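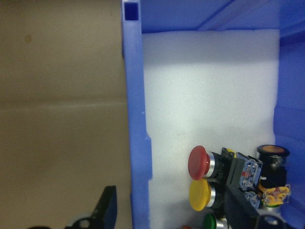

Cardboard beside the rim of a blue plastic bin.

How to Pack a Storage Bin for the Winter

Summer clothes and spare bedding keep well in a plain plastic bin if they go in clean and dry. Plan on one evening per bin. I do mine in October, before the heat comes on.

What you need
A lidded bin, 16 inches deep or less
Flat cardboard from an old box
Paper tape and a marker
Cotton sheets for wrapping

Step 1. Wash everything and let it dry for a full day. Seams and waistbands hold water longest, so check those by hand.

Step 2. Wipe the bin with warm water and a drop of dish soap. Leave it open overnight.

Step 3. Cut a piece of cardboard to fit the floor of the bin. Trim it a little short so it lifts out easily. Replace it each year.

Step 4. Put heavy things at the bottom. Jeans and towels go first, then shirts, then anything that creases. Fold to the width of the bin and stop 8 inches from the floor. Lay in a second sheet of cardboard and fill the rest. 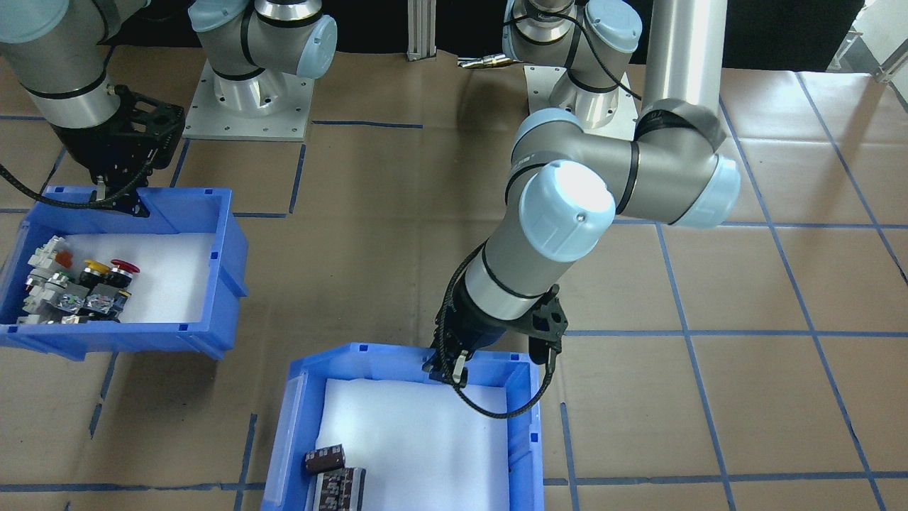 Tadeo Huenchumán wrote in to say that he skips the second sheet and uses a pillowcase for each layer, which makes it easier to pull out one set of clothes in spring.

Step 5. Close the lid and tape a label on the short end. Write what is inside and the year.

Step 6. Keep full bins under 40 pounds and stack them two high at most. Leave a gap between the stack and an outside wall.

Next: storing wool blankets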